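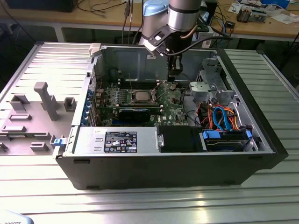

An opened-up desktop tower lying on its side, with a gripper above the motherboard.

Dardo Barrientos answered the door with a dish towel over his shoulder and told me I was early, which I wasn't, but he'd been up since five and I think the whole day had slid forward on him. He put the kettle on. Then he took it off again, because he'd decided we should have coffee, and we started talking before I'd even found my pen.

If you've lived in Mesudwood for any length of time you probably know Dardo as the guy who fixes computers. He ran the counter at Lucero on the main street until the lease went up, and now he works out of his house. I wanted to ask him something else, though. I wanted to know about the letters.

For the past few years Dardo has been helping people get old family stuff off dead machines, and then (this is the part I love) he helps them turn it into something they can hold. A printed book, usually. His first one was for a woman whose father had typed his memoirs on a home computer and then passed away before showing them to anyone. It came to 158 pages.

"She thought it would be tax stuff," he said. "She came in saying, just wipe it, I want to give it to my nephew. And I said, give me a minute, let me look first. I always look first. There was a folder called Boat. He never owned a boat! It was his whole childhood in there."

I asked if he reads everything.

"No, no. I read enough to know what it is. Then I call the person and say, I think you should sit down with this. Some of them don't want to. One man told me to keep it. I didn't keep it, I put it on a disc and mailed it to his sister, and I still don't know if that was right."

He got up to check on the coffee. His kitchen is small and very warm and there was a radio going in the next room, some call-in show about tomatoes, and every so often he'd stop and listen to it and disagree with somebody.

What surprised me was how much of his time goes to the boring side, the deciding. A family will bring him thousands of emails and want them all in the book. He talks them down. Nobody's grandchildren, he says, want to read about a dentist appointment being moved, and then he corrected himself and told me about one dentist appointment that he did leave in.

"The mother moves it four times. Four emails! And by the last one you know she's scared and she's being polite about it. So that stayed. Her son argued with me. He called me later and said okay, fine."

Have you ever lost something of your own? I asked.

He laughed and pointed at me with the spoon. "Ninus," he said.

Ninus was a word processor he used as a young man, and according to Dardo it saved files in a way that no other program on earth could read. He had written a novel in it. Three drafts, all gone except for a few sheets he'd printed to show a girl. I asked what it was about and he said a lighthouse, and then he said it was terrible, and then he told me the entire plot, which took us through the second cup.

"The girl didn't like it either," he said. "I married a different one."

These days he keeps everything on paper as well, in binders along the hall. He's not romantic about it. Paper gets damp. He had a pipe go one August and spent two days laying pages out on the lawn with forks on them. But he likes that you can pick up a page by accident. You go looking for the water bill and you find your brother complaining about the army.

I wanted to know what he tells people who haven't started and feel bad about it, mostly because I'm one of them. My mother's letters are in a shoebox and her emails are on a laptop that I'm afraid to plug in.

"Start with one year," he said. "Pick a year you liked. Don't start at the beginning, the beginning is always baptisms."

And the laptop?

"Bring it to me. Don't plug it in first to see. Everybody plugs it in first to see."

He's finishing a big one now, a set of letters between two cousins who ran a feed store called Pludov and, as far as he can tell, couldn't stand each other. There are 549 of them. He's read every single one of those, he admitted, never mind what he'd told me earlier. The family wants it done by the holidays and he keeps finding new ones tucked inside the ledgers.

I asked who comes out of it looking better, and he thought about that for quite a while.

"Lonnie's meaner," he said. "But he writes back faster."

I left with a bag of lemons and instructions about the laptop. It's going over to his place next week.

December 2021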